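Switching therapists after the intake -- is that rude?
Posted in Counseling & Support

Delia Surdu
Okay, this has been bugging me since September so I'm just going to ask. I finally got in to see someone at Trellov (the counseling center over in Utwood) after a pretty long wait. I did the intake, filled out the giant packet, and then had two regular sessions. She's nice! She has a pile of letters after her name and she's clearly good at her job. But I leave every time feeling like I talked to a very polite wall. I went in for grief stuff after my dad died, and she keeps steering me to sleep habits and work stress, and I just nod along like I'm at the dentist.

Do I give it more time? Do I tell her, or do I call the front desk and ask for somebody else without making a thing of it? And do I have to do the whole intake over again? I paid 57 dollars for that visit after insurance and I'd really like not to do it twice. I'm a chicken about this kind of thing, so please be gentle.

Benedetti
just call the desk and switch. they do it all the time. you don't owe anybody a speech

Irja Vuorinen
Delia, I'm so sorry about your dad. I went through almost the same thing when I lived in Uden, so I'll tell you how it went for me and you can take what's useful.

I told her in person, and I was sweating the whole way there. I had it written on an index card, if you can believe that. What I said was pretty much "I came here to talk about my mother and I don't feel like we're getting there." She didn't get huffy at all -- she asked me a couple of questions, said grief wasn't her main area, and gave me the name of a coworker who worked mostly with people who'd lost a parent. It took maybe five minutes of a session I'd dreaded all week.

On the intake, ask before you book. At my place the new person could read the old notes once I signed a form, so I only had a short phone call first. Yours might bill it as a new patient visit, so get the desk to check with your insurance and write down who you talked to. Ask if there's a separate waitlist too, and don't give up your current slot until you have the new one on the calendar (I did, and went a month with nothing).
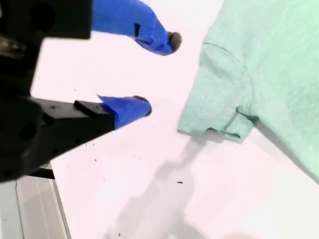
Blue wrap and a gray fingertip pad, close up.

One more thing, you can ask for a quick call with the new person before you commit. Mine said yes right away. I asked how she usually works with grief and whether she'd let me ramble, and she laughed and said rambling was fine. I stayed with her for two years.

Let us know how it goes!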